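Home Forum Data & Training Hardware Tags Log in

Splitting jewelry sorting into episodes for imitation learning

October 16, 2022, posted by galtska

We are collecting hand-held gripper demos of household sorting for a policy that will run on a two-arm setup. The current task is jewelry: pick pieces off a bedspread and put them in a shallow box lid. The operator holds one gripper in each hand. Sessions run 30 minutes.

Two problems. First, I don't know whether to record the whole sort as one episode or cut at each pick. Second, beaded strands get tangled with each other, and operators spend a long time pulling them apart. Those segments look nothing like the rest of the data. Should they be dropped?

Ívar Gunnlaugsson

Record the whole sort, cut later. You can always make short clips from a long recording, and you can't go the other way. Mark the cut when the fingers are open and clear of the piece just released. If you cut at contact, the policy never sees the approach from the previous drop, and it hesitates there at run time. We had this in March on the Skotura set and had to re-cut 16 sessions.

On tangles: keep them, but label them as a separate skill. Pulling strands apart is a two-hand action with one side holding still, so mixing it with single picks blurs both. Also vary the starting layout on purpose. Operators get tidy after a while and begin spacing everything out.

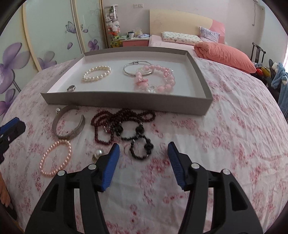 A necklace caught up with another strand, next to a rigid cuff and a bare bedspread between pieces, is a reasonable start state. The cuff can be taken by its edge. A loop of beads should be pinched on one side and lifted straight up, or it drags its neighbors. Write the grasp rule down per class and have every operator follow it for the first 4 sessions, then relax it.

Check sync between the two grippers before anything else. An offset of 2 frames is enough to ruin the handovers.

skotura_ben

Just drop the tangles. We did and it was fine for us.

bernolico

Depends what you deploy on. If the robot will meet tangled strands, it needs them in training. If someone lays the pieces out first, drop them and save the labeling time. I would still keep the failed grasps in a separate folder, you will want them for evaluation.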